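Filed under: Odd Jobs, Computers | 4 comments

Print this post | E-mail this to a friend

Stripping down the old workstation

March has been wet, so the garden is on hold and I have been getting on with the jobs indoors. Top of the list was the Dell workstation I bought second-hand to run the Jivik accounts on. It stopped being used when we moved everything to laptops, and it has been taking up floor space ever since. I want to get it going again as a file store for the family photographs and the scanned letters.

I had the side off on Sunday and spent most of the afternoon looking at what was there before I ordered anything.

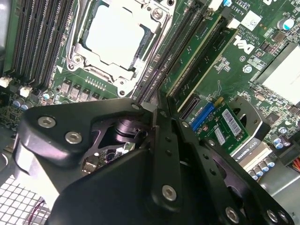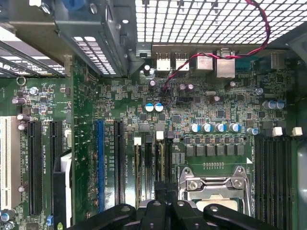 What I have to work with

The board is a green Dell one and it has no processor on it. I knew that when I started. The old one came out a while ago and went to my cousin, who had a use for it. The socket has its white plastic cap on and I am leaving that alone until the day the new chip goes in. The contacts under those caps bend very easily and a bent one can finish a board off.

There are memory slots on both sides of the socket, which is more than I need. Two sticks will do for a file store. I have some old ones in a drawer, but I need to check they are the right sort before I push anything in.

The capacitors were my main worry. I had a Promance desktop years ago that died because of them, with the tops domed up and brown stuff round the bottoms, so I now go round every one with a torch before I spend money. I did these one by one and found nothing I didn't like. It doesn't prove they are good but it is enough for me to carry on.

The little red and black cable

This took me longer than it should have. There is a twisted red and black pair that comes down across the back of the board and goes to a small header marked AUX_PWR. I could not remember putting it there and it isn't in the notes I made when I bought the machine. I have left it plugged in for now and written it down. If you are taking a machine apart yourself, write down every cable and where it goes, even the ones you think are obvious. I use masking tape flags with a number on each and a matching list in an exercise book.

Cleaning

I do this with a soft paintbrush and a hand blower, the sort sold for camera lenses. I don't use the vacuum cleaner near a board. I start at the top and work down, and do the grille last with the brush held flat, going across the holes one way and then the other. The ports at the back want a few puffs each. USB ports are good at holding fluff and a cotton bud only pushes it further in.

I touch bare metal on the case before I start and every time I come back from putting the kettle on. I do own a wrist strap but the clip has gone.

Screws go in a muffin tin, one cup for each part they came off. The Mendonça coffee tin I used to use was no good, as everything ended up at the bottom together and I had to sort it by eye.

What I need to buy

A processor that suits the socket. I have found two listed and am waiting to hear back from one seller.

Thermal paste. The tube in the drawer had gone hard.

A cooler. The old one went with the old processor.

One large drive to begin with, and a second of the same size later on for the copies.

A new battery for the clock. They are cheap and I would sooner change it now than have the date go wrong in six months.

How much has to go on it

I counted up the photographs so I would know what size of drive to get. There are 3606 on the laptop and another 1794 scanned from the albums, and I still have 7 albums to do. The letters take up hardly any room. Even allowing for video it doesn't come to a great deal, so I will buy a middling drive and put the difference towards the second one.

Delphine Lyons asked in the comments last time whether it would be simpler to buy a small ready-made storage box. Yes, it would. I looked at the Molline one and it would sit on a shelf and use less electricity. But I already have this machine and I like having something to do on a wet afternoon, so I am going to try this first and see what the bills look like.

Next time I should have the processor, if the seller answers. I also want to sort out the shelf it is going to stand on, which has a lean to it.

We use cookies to remember your settings and to see which posts are read. By carrying on using this site you agree to this. OK | Find out more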